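Cómo limpiar puertas de armario de cocina con molduras (sin cargarte el acabado)
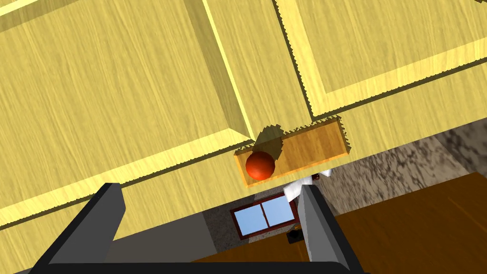

Puertas de panel rebajado en amarillo claro: la grasa se mete en los biseles.

Actualizado en febrero. Lo escribo rápido que tengo la cocina a medias.

Me lo habéis preguntado mucho desde la entrada de la campana, así que va. Vale para puertas de madera barnizada y para lacadas, con un par de cambios que pongo más abajo. Para melamina lisa no hace falta nada de esto, bayeta y listo.

Lo que necesitas

Agua templada, un cubo de los pequeños. Jabón de platos normal. Dos bayetas de microfibra, una para lavar y otra para secar, no las mezcles. Un cepillo de dientes viejo, blando. Bastoncillos o palillos de madera para las esquinas. Vinagre blanco solo si hay mucha grasa. Cera incolora para el final, yo gasto la Stumeck de lata, que huele fuerte pero cunde.

Estropajo verde no. Ni el amoniaco, ni las barritas esas de la esponja mágica en los acabados brillo, que dejan un cerco mate y luego no hay quien lo quite.

Antes de mojar nada

Prueba en un sitio escondido. La cara de dentro de una puerta, abajo, al lado de la bisagra. Pasas la bayeta con jabón, secas, esperas un rato. Si la bayeta sale con color, para. Ese barniz está pasado y hay que ir con otra cosa.

Vacía la encimera. Yo me lo salto siempre y siempre acabo con gotas de agua sucia en el tostador.

Primero en seco

Quita el polvo con la microfibra seca o con una brocha de pintor limpia. En las molduras de arriba se acumula una especie de pelusa grasienta y si la mojas directamente se hace pasta. Brocha, de arriba abajo. La brocha la compré en el Rey de mi barrio, de las baratas, y ahí sigue.

Lavar

Un litro de agua, un chorrito de jabón. Un chorrito — no medio bote. Escurre la bayeta hasta que no gotee. Esto es lo más importante de toda la página, la madera aguanta una bayeta húmeda, no aguanta una chorreando. El agua se mete por la junta entre el marco y el panel y con el tiempo hincha.

Sigue la veta. Si la puerta tiene marco, los largueros van en vertical y los travesaños en horizontal, pues igual la bayeta. El panel del centro, según vaya la veta.

Una puerta cada vez: lavas, aclaras con agua sola, secas. No enjabones toda la fila de golpe, se seca el jabón y deja velos.

Los biseles

Aquí se va el tiempo. Cepillo de dientes mojado en el agua con jabón, sacudido, y pasadas cortas a lo largo del bisel. Nunca cruzado. En las esquinas interiores, palillo envuelto en una punta de la bayeta. La primera vez me llevó una tarde para 8 puertas, ahora mucho menos.

Si la grasa no sale: una parte de vinagre por cuatro de agua, un par de minutos como mucho, y aclarar. En lacado yo no usaría vinagre. Hay quien lo usa y no pasa nada, pero yo tuve un susto con una puerta y no repito.

Para la grasa vieja de encima de los fogones probé el desengrasante Calano. Funciona, diluido. Sin diluir se me llevó el brillo de una esquina, culpa mia por no leer la etiqueta.

Tiradores y cantos

Desatornilla los tiradores si puedes. Debajo hay un cerco negro casi seguro. Los tornillos a un vasito, con cada tirador el suyo, que a veces no son todos igual de largos. El canto inferior de los armarios altos tambien, ahí sube todo el vapor y no lo ve nadie hasta que pasas el dedo.

Secar y encerar

Seca con la segunda bayeta y deja las puertas abiertas una hora o así. Luego cera, poquísima, con un trapo de algodón. En los biseles casi nada, que se queda blanca en el fondo y hay que sacarla otra vez con el cepillo. Esperar lo que diga la lata y frotar.

Sobre lacado no pongas cera. Secar bien y ya.

Cada cuánto

Pasada rápida con bayeta húmeda, cada semana en las puertas pegadas a la placa. El lavado completo, dos veces al año. La cera, una.

Dudas que me llegan

Manchas blancas tras secar: casi siempre es jabón, aclara otra vez.

Puertas pegajosas aunque las laves: el barniz se está degradando. Más jabón no lo arregla, toca lijar y barnizar, eso va en otra entrada.

Vaporeta: no. En azulejos lo que quieras, en puertas de madera no.

Toallitas Pollalo para muebles: para un apuro bien, en los rebajes no llegan.

Esta página lleva ya más de 1.000 comentarios entre la versión vieja y esta, mirad ahí antes de preguntar, que igual está contestado. La entrada de la campana y la de las bisagras que chirrían, en el menú de la izquierda.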